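3 min read

# Nilenik

Notes and recordings from a small tabletop arm built in the shared workshop at Clitby. The arm picks up play food and puts it on a plate, or takes it off again. This README covers what is in the download, how the arm was put together and what is known to be wrong with it.

Last updated 16 April 2024.

## What you get

- `episodes/` – 395 recordings, one folder each, with wrist camera video and joint positions
- `parts/` – drawings for the finger mounts and the camera bracket
- `config/` – joint limits, gripper limits and the calibration we used
- `held_out/` – 105 further recordings, kept apart for testing

Each episode folder holds a video, a CSV of joint readings and a short text file with the instruction given to the operator. Episodes that ended in a drop are kept and have `drop` in the notes column of `index.csv`.

## The build

The arm is bolted to a board on the end bench. Motors came second-hand from Younis, the power supply from the Hustaldale scrap shelf. Everything else was cut, drilled or printed on site.

The finger mounts are now on version 5. Versions before that flexed under load and let round objects turn in the grip. If you are printing your own, print the mounts flat and go slowly with the self-tapping screws, which will split the holes if you force them.

The camera bracket has two slots so the camera can be tilted. We set it once and left it alone. If you move it, the calibration in `config/` no longer applies.

## Running it

1. Put the arm in its rest position by hand before switching on.
2. Copy `config/default.yaml` to `config/local.yaml` and set your serial port.
3. Run `python check_joints.py`. All joints should report within 3 degrees of rest.
4. Run `python replay.py --episode 1 --slow` with nothing on the bench.

Keep a hand near the power switch for the first replay. There is no force sensing, only a current limit on the gripper motor.

## Known problems

- The clock on the recording laptop drifted in early sessions. Use the frame index, not the timestamps.
- Instructions were typed by hand and the spelling varies. Both "aubergine" and "eggplant" appear.
- Lighting was not controlled.

## Licence

Recordings and drawings may be used for any purpose, with credit to the project. A second batch is planned for May.

2 comments · 14 shares

## Grip height

Finger height matters more than closing force with the play food. The rule we give operators is to close just below the widest part, so that the fingertips sit under the bulge and the object has less chance of slipping down between them. The aubergine is a good one to practise on: held with its rounded end up and the green cap at the bottom, it has a clear place for the angled tips to press from both sides, and the purple is easy to pick out over the yellow plate. Dark objects are harder – the black fingers hide their edges in the wrist view, so check the height from the side before closing.
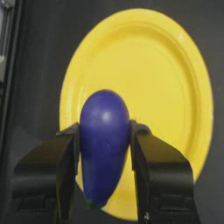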